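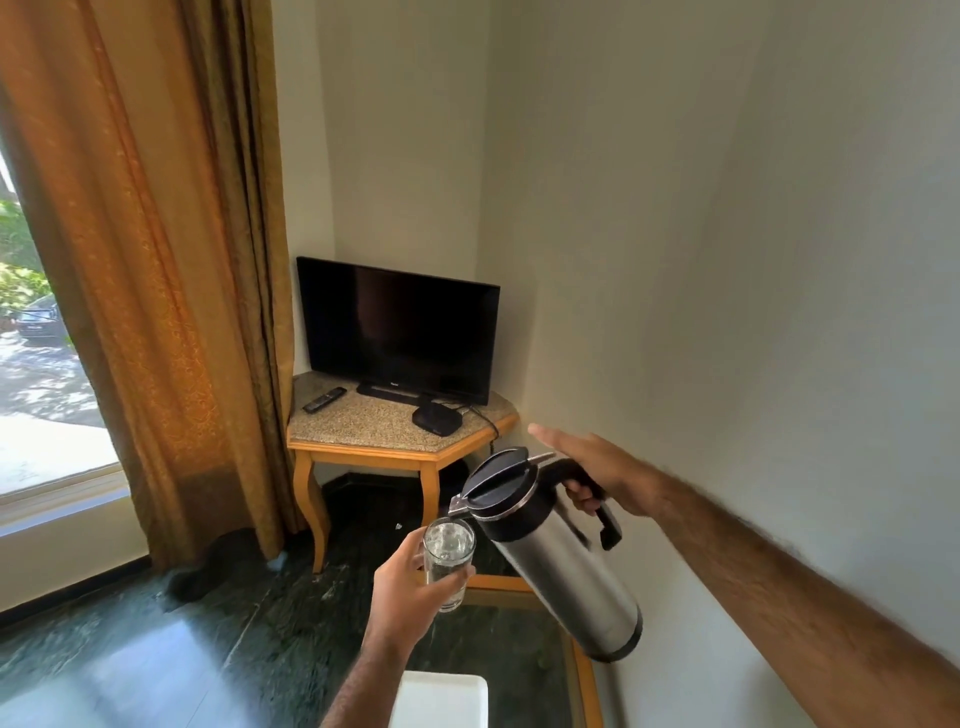

Third day over 35 at the Clornside rental and I've gone full water nag. Two litres each before dinner, no arguments. Filling the big carafe first thing now, the steel one with the flip top, and it lives in the front room so theres no excuse about the kitchen being miles away. Tall glasses only. Telly stays off til everyones had one.

Keegan reckons tea counts. It doesnt. Ice run to Tomoana on Friday arvo, text me if you want a bag.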